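Clinberg Puts Sorting Practice on the Floor, Where It Was Going to End Up Anyway

CLINBERG, June. Varkenine, a small maker of sorting and tidying kits, will open its floor room to the public on Tuesday at 10 a.m. The room offers a place to practice picking up small things, a skill most households believe they already have.

Each station is a green mat laid flat and a handful of little yellow pieces. Participants gather the pieces, put them away, and then scatter them again for the next person, which takes far less training. There are 14 stations and 102 practice pieces in all, or there were when the room was last swept.

The mats are held with ordinary metal binder clips. Varkenine tested a purpose-made fastener called the Clulleo for about 24 weeks before going back to the stationery drawer. The Clulleo remains available at a reduced price.
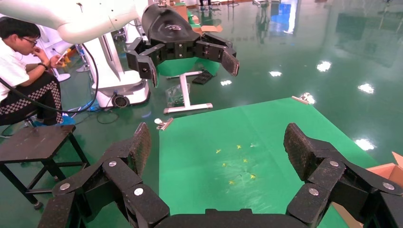 Kang, who tried an early session, would have liked brighter mats still, and said that yellow on green was easy enough until the pieces rolled onto anything else, at which point it became a matter of faith and bare feet.

Sessions are free and limited to 100 places. Stools are provided for those who prefer to supervise. Shoe covers are handed out at the door and should be returned there, ideally as a pair.

Mats and pieces will be on sale after the last session. Binder clips are not included.

Press inquiries: Varkenine front desk, Clinberg, weekdays until 4 p.m.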